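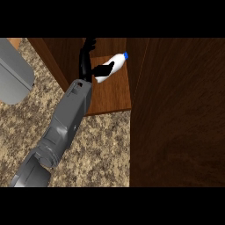
Can a machine put your kitchen away for you yet? Parts of it, slowly, if someone has already decided where everything goes.

Home Explore Threads Lists Sign in

Baiba Kairys
I write about chores and the machines that are supposed to do them. People keep sending me clips and asking when they can buy one. So, a thread on where things stand with cupboards and shelves.
48 likes

Baiba Kairys
Start with simulation. A lot of this work is done in rendered rooms before it goes near a real one. The gray arm with the white bottle at the top of this thread is in one of those. Blue cap, wooden compartment, black gripper holding the bottle nearly on its side.

Baiba Kairys
A bottle is a fair test. It's smooth, it rolls, and it has a right way up. A person reaches into a cabinet and fixes the angle on the way without thinking. An arm has to get its own forearm past the side of the cabinet first, and then there isn't much room left to turn anything.

Baiba Kairys
I asked Nidia Ccori about this. She works on the planning software at Veltley. Her answer: "Grasping gets the attention. I spend my days on elbows."
3 replies

Baiba Kairys
What a rendered room leaves out, going by my own kitchen: the sticky ring under the syrup, the door that only opens if you lift it, the bag of rice leaning on everything else. You can model all of that. It takes time, and then the next kitchen is different.

Baiba Kairys
Shops are a little further along. Shelves are a known height and the stock comes in known sizes. Zsófia Borbély runs the back room at a housewares store and had a Trusatura restocking unit on trial in October. She says it was fine with boxes and bad with anything in a pouch.

Baiba Kairys
She kept two people on the aisle the whole time. One did the pouches. The other went behind the machine and turned labels to the front. She didn't renew, but she told me she'd look again if the price came down.

Baiba Kairys
Someone will say dishwashers and washing machines are robots and we've had them for decades. Sure. They work because we carry the stuff to them and carry it away after. The carrying is the part still open - and it's most of the job in my house.
2 replies

Baiba Kairys
Would I pay for an arm that only puts bottles and cans on a shelf? Probably not. I'd pay for one that empties the dishwasher, glasses included, and I haven't seen one I'd trust with my glasses.

Baiba Kairys
Next thread is on folding towels. If you work in a laundry and have tried one of the folding machines, reply or message me. I'd like to hear about the jams.

Show more replies
Contact Privacy Terms Back to top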